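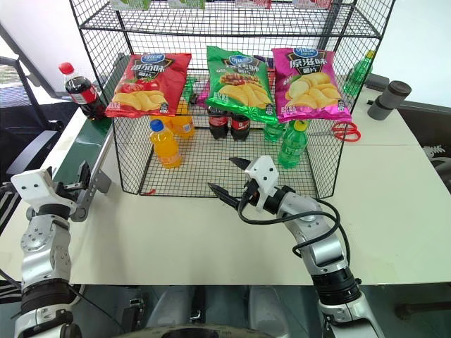

Snack rack and both arms, chips in the middle, bottles down in the basket.

From: Chinyere Sani
To: bench-planning list
Subject: Re: July order, what goes in and what waits

Hi all,

Thanks for getting this started, Saturnino. I've put my answers under your bits, and I apologize in advance for the length (I had coffee and a spreadsheet open, which is a bad combination).

Saturnino Palacios wrote:
> I need the list for the July order before I can talk to Tredby.
> So far I have 2 spare gripper sets, the second rack, and a new
> cable kit for the right arm. Vega also asked for a third arm.
> Total without the third arm is $1,143. Can we live with that?

Yes, we can live with that, and I'd go ahead on the gripper sets today if you can. Those long pointed fingers are great for getting in between the bottles, but they're the part I'd least like to be waiting on. If Tredby is slow, Jisix had a set that looked like it would fit the same wrist. Check the screw pattern first, please! I bought the wrong one once and it's still in my drawer.

> Is the cable kit really needed or is it cosmetic?

Needed, I'd say. Look at the loop hanging off the right forearm in the picture. That's a lot of slack next to a wire rack full of things to snag on, and I'd love to have it clipped down close to the arm before we do more reaching into the basket. The kit I have in mind is the Nultby one with the soft clips. If it's out of stock, any decent sleeve would do me fine.

> Second rack: same as the first, or something else?

Same style, please, black mesh and all. I know Carmela wanted solid shelves, and I do see the point (mesh is a pain, you look straight through it at whatever is behind), but stores have mesh and so should we. What I would change is the height. The middle level with the big chip bags is nice and open at the front, and the basket underneath feels tight once the bottles are in. An extra couple of inches there would make me very happy.

> And the third arm?

I'd wait. Sorry, Vega! We'd need a bigger table, another mount and somebody with the time to set it all up, and I don't think any of that is in the number Saturnino has. Let's put it in the plan for next year and get a proper quote from Pillai so we aren't guessing.

Two things missing from the list:

Groceries. I keep paying for the chips and soda myself and then forgetting to claim it. Could we have a line of $40 a month? Bags get crumpled and I'd like to swap them out without feeling guilty. More flavors too, if anybody is passing a store with a good chip aisle.

A tray for the loose stuff. The scissors are lying right beside the rack again, and I'd like them to have a home that's out of reach of the arms. Cheap plastic is fine.

Vlastimil, you had an opinion about floor mats at some point, and I've lost the email. If you still want them, send Saturnino a price and he can add it.

I'm around until 4 if it's easier to call.

Chinyere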